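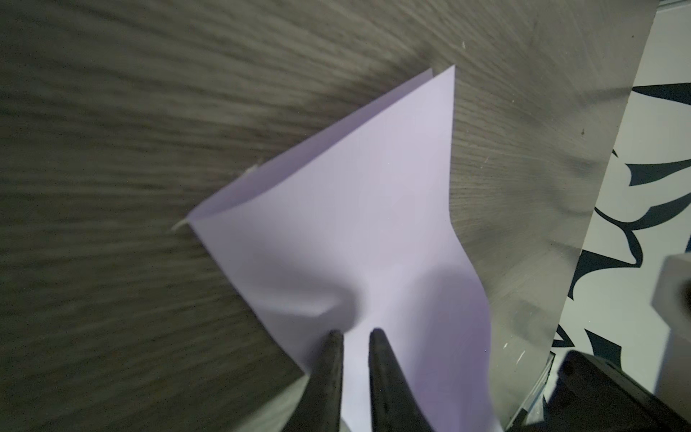

## Writing letters again, one page at a time

I started writing letters again in October, and I've been meaning to tell you all about it ever since, but of course I've been busy writing letters. (My inbox is a disgrace. If you're waiting on an email from me, I'm sorry, and you might have better luck sending me your street address.)

It began with a box. When we moved to Warkwood I packed up a whole closet without looking at any of it, and one rainy evening I finally opened the carton marked "desk stuff" and found a bundle of letters from my aunt. She wrote to me all through college, every other week or so, on whatever paper she had in the house. There's one on the back of a seed order form. Another is mostly a complaint about her neighbor's rooster, and it goes on for 6 pages, and I laughed so hard I had to put it down and make tea. I read all of them that night, sitting on the floor with my back against the radiator, and by the end I knew I wanted somebody to have a bundle like that from me.

So I made a list of people I miss. It was a longer list than I expected! Some of them I hadn't talked to properly in years, only clicked a little heart under their vacation pictures, and I felt shy about writing out of the blue. What do you even say? My first try was stiff as a board, all "I hope this finds you well" and news about the weather. I threw it out and started over in the middle, as if we'd been talking all along: "You would not believe the soup I ruined tonight." That went much better, and I've opened nearly every letter that way since – right in the middle of whatever is happening.

### What I've learned so far

One page is plenty. I used to think a letter had to be long to be worth the stamp, and that's how I ended up not sending any. Now I fill one sheet, both sides if I'm feeling chatty, and when I run out of room I write up the margin the way my aunt did.

My handwriting is terrible for the first three lines and then it settles down. I've stopped copying things out neatly. A friend told me she likes the crossed-out bits best, and I do too when I get them.

Write at the same time of day if you can. Mine is 8 in the evening or so, after the dishes, with the radio on low. I give it 28 minutes, which is how long the dryer runs, and whatever I have when it buzzes goes in the envelope.

And keep your stamps with your paper! I can't tell you how many letters sat by the front door for a week while I hunted around for postage.

### The ones that come back

I don't keep score, and I'd tell you not to either, but oh, the mailbox is fun now. An old roommate sent me four pages and a recipe for plum cake. My cousin wrote back on a paper bag. One reply came from a friend who lives nearly 3000 miles away, and she'd tucked in a pressed leaf from the tree we used to eat lunch under, a bit crumbled from the trip but still very much a leaf. I have it propped up on the kitchen windowsill.

I've cleared out a shoebox for the replies, and it's already getting snug in there. Tonight I owe one to my aunt, who is 68 now and still has strong opinions about roosters. I think I'll start with the soup.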